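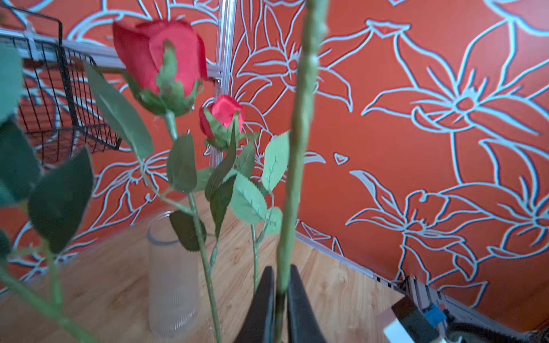 Roses, Second Shift

Zahira Nair took over the flower station at two. The whiteboard said 1,322 good episodes, and under that, in Digby Baxter's handwriting, 100 more by Friday.

"They want the vase ones," Mervin Fehr said. He had his coat on already. "Pick up a stem, put it in the vase, let go. If you crush a petal, keep it and tag it."

"Keep the bad ones?"

"Honley keeps everything. The model has to see bad ones too."

She sat down and put her hands in the controls. The wrist view came up on the monitor, orange wall and white lilies behind the red buds. The panels had come from a restaurant that closed in Vustville. Digby thought a busy background would be good for the training. Zahira thought it made her eyes ache by four o'clock.

She closed the fingers on a green stem and pressed the pedal to start recording. Lift, turn, over the rim, down, open. She pressed the pedal again and typed a one for success. Then she put the rose back on the table, a little to the left of where it had been, and did it again.

By her seventeenth she had stopped thinking about her wrists. Her grandmother had sold real flowers outside the station for most of her life, and had stripped the stems with a thumb and a folded cloth, talking the whole time. Zahira had never learned to do it properly. She had always pricked herself and been sent to mind the change.

The eighteenth went wrong. She came in too fast and the stem slid out and rolled off the table. She tagged it a zero and wrote "operator rushed" in the comment box.

Nadhirah Jugah leaned over from the next station. "You can just put slipped."

"I did rush, though."

"It doesn't read the comments."

Zahira left it as it was. She picked the rose up off the floor, straightened a leaf with her finger - the colour was starting to come off along the edge - and laid it down facing the other way. Then she put her foot on the pedal.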